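Online Course Development Grant: Interim Report to the Ondrejka Fund
Submitted by Heko Learning, February 23, 2023

1. What the grant pays for

The grant covers the planning and building of an online course programme for self-employed trainers in Erkby and Tondholm. The trainers teach bookkeeping, sewing, first aid, basic computer repair and conversational languages. Most had only taught in a room before they joined. We help each of them turn one existing class into a course that can be taken from home.

2. Work done since September

Recruitment is closed. We took on 13 trainers, one more than planned, after the Tondholm group asked to share a place between two people and we gave them one each.

All 13 have finished the planning stage. This was slower than we set out in the application. Several trainers arrived with a full set of slides and wanted to start recording straight away, and we had to ask them to go back and write down who the course was for and what a learner should be able to do at the end of it. The planning workbook has been cut from nine sections to six as a result.

Eight courses are now open to learners. Three are in testing. The remaining two, both languages, are held up by the live speaking sessions, where we have not settled on a group size.

3. Learners

Enrolment stands at 229 against a target of 285 for the full year. Erkby is ahead of its share and Tondholm is behind, mainly on account of the later start there. Of those enrolled, 100 have completed a whole course. Drop-out is heaviest between the second and third units. Trainers who send a short personal message at that point are keeping more of their learners, and we have asked the others to do the same.
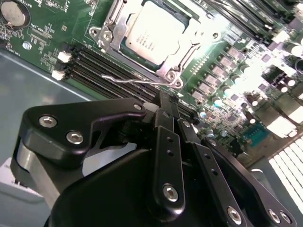
Feedback forms are read every month. One Tondholm learner wrote that the units were the right length for an evening but the gap before getting marked work back was too long, and she had forgotten what she had asked by the time the answer came. We have since set a limit of five working days for replies.

4. Spending

Spending is within budget. Captioning has cost more than expected and the travel line less. We ask permission to move the unspent travel money to captioning.

5. Next steps

Open the three courses in testing. Agree a group size for the language sessions. Run a second round of publicity in Tondholm. The final report will include completion figures for each course.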